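Usley Pet Supper Club opens its doors in Brullthorpe, and everyone's invited (dogs too)

BRULLTHORPE, October 24, 2023

Well, we've done it! After the longest summer of paint charts, plumbing and planning letters I can remember, the Usley Pet Supper Club is open for bookings, and I'm so pleased to be writing the press release myself instead of putting it off for another week. If you're a local paper, a blog, a parish newsletter or just somebody with a hungry spaniel, please read on and use whatever you like from it.

First, what we are. Usley is a small kitchen and shop on the old mill side of Brullthorpe, a few minutes up from the Trovham bus stop. We cook proper meals for dogs and cats, using meat and vegetables we'd be happy to eat ourselves, and we sell them chilled or frozen over the counter. That part has been going for a while, from a rented unit with a leaky roof and a freezer that hummed louder than the radio. What's new is the supper club: a room where you can sit down with your pet and have a meal together, yours on a plate and theirs in a bowl.

I've wanted to do this for years. When you go out with a dog, you usually get the wobbly table by the door and a water bowl if you remember to ask. Cat owners don't even get that (I know most cats would rather stay at home, but a few of them love an outing, and those few have been very badly served). I kept thinking how nice it would be to have somewhere that started with the animals and worked outwards.

So the menu begins at floor level. For dogs there's a slow-cooked beef and carrot stew, a chicken and rice bowl for delicate tummies, and a white fish supper with peas that my own old terrier has tested more often than was strictly needed. Cats can choose between poached chicken and a rather smelly sardine pâté. Everything is cooked without onion, garlic or added salt, and we ask about allergies when you book. Please tell us about medicines and special diets as well, and if your vet has put your pet on a particular food, bring it along and we'll serve it in a nice bowl at no charge.

For people, we've kept things simple: a soup, a pie, something with beans, and a pudding that changes when I get bored of it. The recipe I'm proudest of is the Trương noodle soup, named after the family café in Trovham that taught me how to make broth properly. They've been generous with their time and very frank about my early attempts. We'll serve it all through the winter with a heap of herbs on top, and there's a mushroom version for anyone who doesn't eat meat.

Suppers cost £58 for a table of two people and one pet, and that covers three courses for the humans, one for the animal and a hot drink at the end. Extra pets are welcome if they get on with each other. We run two sittings an evening, with a good long gap between them so that nobody has to squeeze past a stranger's Great Dane in the hall.

Now, the money, as I know people will ask. We paid for the kitchen out of savings and a bank loan, and then we ran a crowdfunding page for the dining room. I set the target nervously low and went to hide in the garden. In the end 374 people chipped in, quite a few of them from Brullthorpe and Trovham, and a surprising number from places I had to look up on a map. Thank you, all of you! Your pets' names are going up on the wall by the coat hooks, hand-painted, and yes, I have checked the spelling of Mr Wigglebottom twice.
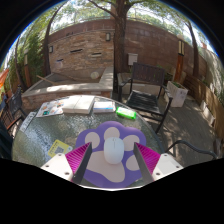 Written by the owner and head cook
Usley Pet Supper Club, Brullthorpe

We also asked our customers what they wanted before we bought so much as a chair. The questionnaire went out with the shop orders and got 1,632 replies, and I read them over several evenings with a pot of tea beside me. The big message was space. People wanted room for a dog to lie down without being trodden on, and they wanted to know in advance who else would be there. That's why there are quiet suppers as well as ordinary ones. On a quiet night we take half the usual bookings, put screens between the tables and leave the music off. If you have a rescue dog who's still finding their feet, or an elderly cat in a carrier, those are the evenings to go for.

The second message was floors. I had no idea people felt so strongly about floors! Slippery tiles are horrible for older dogs, so we've gone for rubber all the way through, in a dark green that hides the gravy. There are hooks for leads at every table, a basket of clean towels by the door for muddy paws, and a step-free way in from the lane.

A few house rules, and then I'll get back to the stove. Dogs stay on leads while they're moving about, cats stay in a carrier or on a harness, and please don't feed anyone else's pet without asking, however sad the eyes. Children are very welcome. If your animal is having a bad day, ring us and we'll move your booking with no fuss and no fee. I've had to carry a barking terrier out of a wedding, so you'll get nothing but sympathy from me.

In December we're holding a series of festive suppers, with turkey for everyone who wants it and a nut roast for those who don't. There are 200 places across the whole run, and customers who backed the crowdfunding page get first pick before the rest go on general sale. We'll be making Christmas dinner boxes for collection too, in small, medium and Labrador. The last collection is on Christmas Eve morning, and we'd be grateful if you could bring a cool bag.

The shop stays open just as before, by the way. Regular orders won't change, the prices won't change before the new year, and the chicken hearts will still be in the left-hand freezer where they've always been. We've added a shelf of second-hand bowls, coats and baskets, with the takings going towards free meals for people who are struggling to feed their animals. If you need one of those meals, just ask at the counter for a blue bag. You won't be asked to explain.

Bookings are open now, in person at the shop or by phone during opening hours. There's an answering machine for the rest of the time, and I do listen to it, usually while peeling carrots.

Notes for editors

Usley Pet Supper Club is a pet food kitchen, shop and dining room in Brullthorpe. Members of the press are welcome to come for supper with or without an animal, but please get in touch first so that we can save you a table. Interviews are easiest in the mornings, before the stew goes on. Sample menus and allergy information are available from the shop on request.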